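Workshop tips: getting a small arm to work in a simulator before you cut any wood

Ro-un Noh and I have been building a small arm in our shared workshop since January, and I have learned more from the parts we got wrong than from any kit manual. Every tip on this page cost one of us an evening! We do most of the early work in a simulator on an old desktop, then move to the bench once the motions look sane.

Model your obstacles first. It's tempting to start with the gripper (the fun part, I know), but the things it has to reach past will decide how long your fingers should be. Slats, shelves, table edges, all of it goes in before you tune a single joint.

Measure the real thing twice and type the numbers in millimeters. Our reach came out at 382 and I entered it once as centimeters. The arm left the building.

Keep the collision shapes simple. Plain boxes are fine for slats. Riku Hoshino drew every rounded corner on his first try and the whole thing crawled - he swapped them for boxes and had it running smoothly before lunch.

Use loud, flat colors for big surfaces. Blue, orange, pale gray, whatever you like, as long as two neighbors don't match. You will spend hours staring at this stuff and you want to know at a glance which way you're facing. A grid pattern on a large block is a great help too, as the lines show you the slant right away.

Open the fingers before every move and close them only at the target. It sounds too basic to write down, and I still left it out of my script for a week.

Save a copy before you touch joint limits. I'm on version 7 of the same file and I have gone back to version 3 more than once.

Put a virtual camera right behind the gripper. Side views are lovely for showing friends, but for threading fingers near a lattice you want to look along them, so you can judge the gap on both sides. Try it from underneath as well, looking up, with the arm parked a little short of the wood.

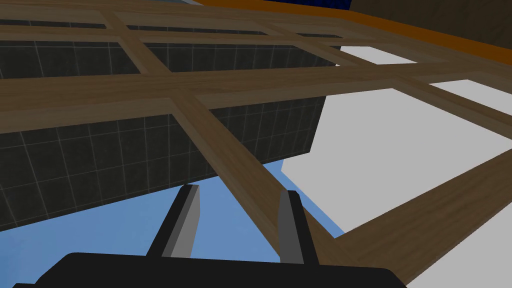
Slow everything down for the first run of a new path. I start at a quarter speed and only go up after 200 clean passes in a row, which the computer will happily do while you make dinner.

When you do move to the bench, clamp the base to something heavy and keep a switch you can hit without looking. Tape down the loose cables. Ok-hee Jang uses painter's tape and folds one end over into a tab, and I've copied her ever since - it comes up so easily afterward.

Next on my list is a set of softer finger pads. I have old bike tube and some silicone shelf liner to try, and I'll add the results to this page once I've glued up both pairs.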